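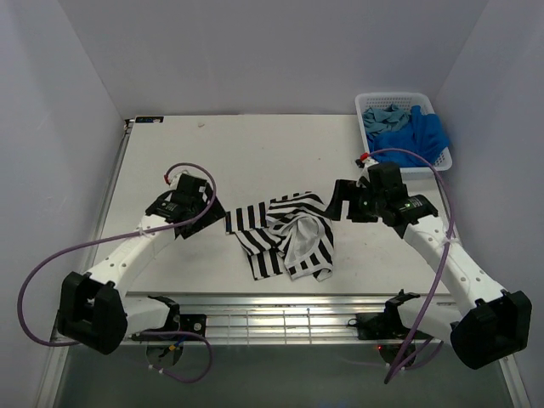

The Serkia cell with both arms over a striped cloth, basket in the back corner.

Checking the gripper cables on a two-arm folding cell

Monday, October 24, 2022
By the Clumus workshop
Reading time: 2 minutes

We do this check every week on our cell. You need a soft cloth, 2 cable ties and the hex key for the rail.

1. Stop the program and move both arms to the rest position. Switch off the motor power at the main switch.

2. Follow each purple cable by hand, from the connector on the gripper down to the base. It must make a wide loop at every joint. If the loop is tight, open the tie and give it about 5 cm more.

3. Press the connector gently. If it moves, take it out and put it in again until it clicks.

4. Check the brackets on the front rail. Tighten the screws a little, but do not force them.

5. Switch the power on and open and close each gripper 4 times, without cloth. Look at the cable, not at the fingers.

6. Put one cloth in the middle of the table and run the Surkance test at slow speed. When a cable touches the table, stop and go back to step 2.

Contact the workshop | © 2022 Clumus | Back to top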